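Trotholm Adult Learning
Keeping House: the everyday course
Notes for session 3 – The room where shoes come off
Handout revised 06/08/2018

Welcome back, and thank you for all the notes you left in the box at the end of last time. Several of you asked whether we could slow down a little and stay in one room for a whole session, and I think that's a very good idea, so this week we do just that. We shall be in the sort of sitting room that also has to be a hall, a cloakroom and a place to charge things, as so many rooms are nowadays. If yours has a proper hall, lucky you, and you can read "hall" wherever I write "corner by the wall".

Please bring a tape measure, a soft cloth and one pair of slippers. If you have the Hatness workbook from the autumn course, we shall be using the room plan on page 10 again. If you started after November you won't have one, but there are spares in the cupboard and you're very welcome to keep yours.

Slippers and the rack

We begin with footwear, as it is the thing that wanders most. An open rack with two shelves will do nearly everything a closed cabinet will, and it lets the air through, which matters more than people think in a house where everybody comes in from the rain. Wooden shelves on a metal frame are easy to wipe and don't sag the way fabric ones do. Do measure first, though. A shelf needs to be deep enough for the longest slipper in the family, heel and all, or the toes will stick out and be kicked every time somebody goes past.

Once the rack is in its place, the question is how to put things on it. I ask you to try it in this order:

Take everything off and wipe both shelves.
Find the pairs. Put them on the floor side by side, and only then go looking for the odd ones (under the armchair is always my first guess, and then behind the door).
Put the pairs back touching each other, toes the same way, with a clear space before the next pair.
Keep the slippers you wear every day on whichever shelf you can reach without bending too far. That is the upper one for most of us, but in a family with small children it may well be the lower.

Slippers set out singly, with even gaps between them, look beautifully neat and use up the shelf in no time. Pale ones are particularly troublesome, as a cream slipper and a very faint pink one are easily mistaken for a pair in evening light. Hold them together by the window before you decide. 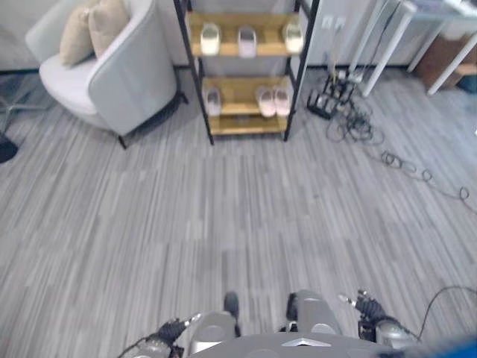 Slippers on a two-shelf rack, with the sockets and cables to its right. 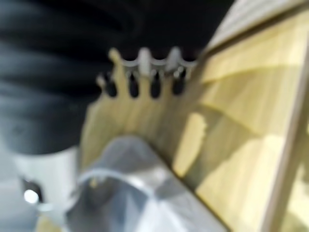 Cables along the floor

Now to the part of the session that always makes people groan. Cables on a carpet gather fluff, catch the foot of the vacuum cleaner and, worst of all, catch our own feet, so it's well worth giving them half an hour. Switch off at the wall before you start. Then take one plug at a time and follow its cable with your hand all the way to the thing it feeds, and write a label for it at both ends – masking tape and a pencil will do nicely. Anything that leads to nothing can be unplugged and put in the drawer.

When you know what you have, lay the long cables along the skirting and not across the room. Fold any spare length into loose loops and fasten them with a fabric tie. Please don't wind them tightly, don't put them under a carpet or rug, and don't plug one power strip into another, however tempting it is when the lamp is just that little bit too far away. The strip itself should have air above it, so no cushions or coats on top. If a strip or a plug feels hot, stop using it and ask an electrician.

Dark cloth

Black and very dark fabrics show every hair and crumb, and they do so mostly along the tops of the folds, where the light catches. Shake the cloth out of doors if you can, then lay it flat and brush it in one direction only. Folding comes last. Those who haven't got a clothes brush can use a slightly damp rubber glove, which works just as well and costs nothing extra.

Pale wood with cut-outs

Plain boards are no trouble to anybody. It's the slots, notches and pegs that collect the dust, and a duster simply slides over the top of them. Use a dry paintbrush with soft bristles, work from the top downwards, and go through each opening from both sides if you can get round the back. Follow with a cloth that is barely damp, along the grain, and dry the wood straight away. Strong sun will change the colour of pale wood over the months, so shift things a little from time to time, or you will find a darker or lighter patch where something stood.

For your own room

Before we meet again, please draw your own corner on squared paper. Mark the rack, the nearest socket, the chair you sit in to put your shoes on, and the door with the whole of its swing. The practice room at Flollstead has 485 mm between the door and the rack and I find that comfortable; at 400 mm I begin to catch my elbow. Yours may be quite different, and that's the reason for drawing it.

Anyone thinking of buying a Peltonen rack might like to wait until we've looked at the drawings together. Next time we do curtains and the tops of wardrobes, so wear something you don't mind getting dusty, and bring a step stool if you have one that folds.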